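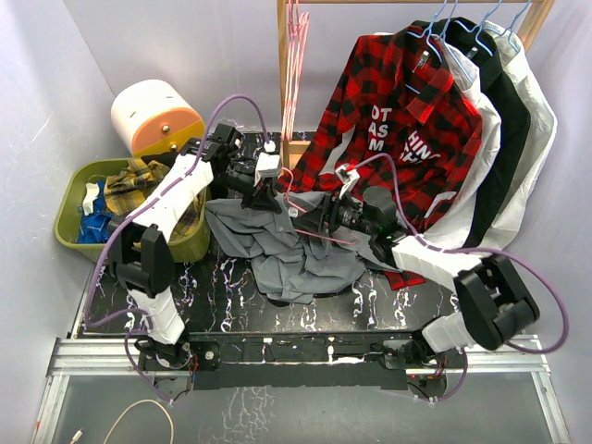
Talcombe tabletop rack in wood, with the light-blue and pink hangers and the olive-green basket.

Talcombe Tabletop Clothes Rack
Sold alone or with hangers and basket

The maker calls this a "complete garment station." It is a wooden rack with a bar across the top, made to stand at the back of a table so you can hang things up while you sort or fold in front of it. We sell it because it does that one job decently. We have cut most of the rest of the maker's text from this page and put in what we would want to read before paying.

Height

Read this part first. The rack is low. A flannel shirt like the red-and-black one in the photo reaches past the space under the bar, and its hem ends up on the table. Children's clothes and short tops should be fine. Adult shirts will touch down, and anything longer will pile up. The box says "full-length hanging," and we have asked Talcombe more than once whose length they had in mind. No answer so far.

If you need dresses, coats or pants hung straight from the cuff, buy a floor rack. We have a couple of those and they cost more.

The bar

Talcombe rates it for 19 pounds spread along the bar. We have no way of checking that properly and would treat it as a best-case figure. A short row of shirts is what it was made for. Wet towels and winter coats are asking for trouble, and a rack this light can tip forward if you load it and then pull on a sleeve.

There is no stop or notch anywhere on the bar, so hangers go where you push them. Some people like that. If your table gets bumped a lot, you may not.

Assembly

The sheet says 3 minutes. Szymon Nowicki put the store sample together and took 11, and he builds shelving for a living. Most of the extra time went into working out which end of each upright was the top, something the drawing does not show. Fit everything finger-tight, stand the rack up, make sure it sits flat, and then tighten. If you tighten as you go, it will rock.

The hex key in the box is soft. Use your own if you have one.

Hangers

Two kinds are offered, and you can pick either or a mix.

Light blue. The ones we would choose for shirts. They come in a pack of four. The color is the color, we can't get them in anything else.

Pink wire. Thin and cheap, and they take up very little of the bar. They are described on the sleeve as "non-marking," a claim we don't repeat. Any thin wire hanger can leave a bump in the shoulder of a knit if you leave it there long enough. Use them for light things you plan to move soon.

We don't sell the hangers singly. Gemma Marras at the order desk gets asked this a good deal and the answer is still no.

The basket

Olive-green plastic, open at the top, meant to sit on the table next to the rack. It holds a small batch, a few shirts and some odds and ends. It will not hold a family's wash, whatever the label suggests with its drawing of a family of five. Think of it as the place for things waiting to be dealt with.

Ours came from the Benedetti range until September, when the rack maker began packing its own. If you bought one earlier and want a match, ask before ordering – the greens may be slightly different from batch to batch.

Is the set worth it?

Maybe. The set price saves you 4 dollars over buying the pieces one by one, and it only saves you that if you wanted all of them. Plenty of people already have a basket and more hangers than they can use. In that case take the rack by itself. We would rather sell you less than take half of it back.

Measure your table too. The rack takes up the back edge and the basket takes up a corner, and you still need clear space in the middle to lay a shirt out flat. On a narrow desk you will be folding in your lap.

Care

Wipe the wood with a dry cloth. Skip the spray the maker recommends, which happens to be sold by the maker. Rinse the basket with water and a little dish soap. Damp clothes can be hung here for a short while, but we wouldn't use a wooden rack as a dryer day in and day out, and the warranty says much the same in smaller type.

What buyers told us

"Does what it should. Shorter than I pictured, and I had read the page." – Eirini Vrettos

"I use it for the shirts I sell online. Good for sorting, no good for photographing them, they bunch up at the bottom." – Settimio Melis

"Returned the pink hangers, kept the rest." – Serena Melis

Compared with the Makurard

We are asked about this one too. The Makurard rack is taller and folds flat, and its joints worked loose on both samples we tried. The Talcombe doesn't fold at all, so you need somewhere to put it when you want the table back. For a rack that stays out, we lean toward the Talcombe. For one that goes in a closet every evening, neither of them has won us over.

Delivery and returns

Ships flat in one carton; the basket travels in a separate one and sometimes turns up later. Returns are accepted if the rack has not been assembled. Hangers can go back in an unopened pack. Replacement bolts are free for the first year, so write to the order desk with your order number and say which ones you are missing.

Page last checked 14 May 2019.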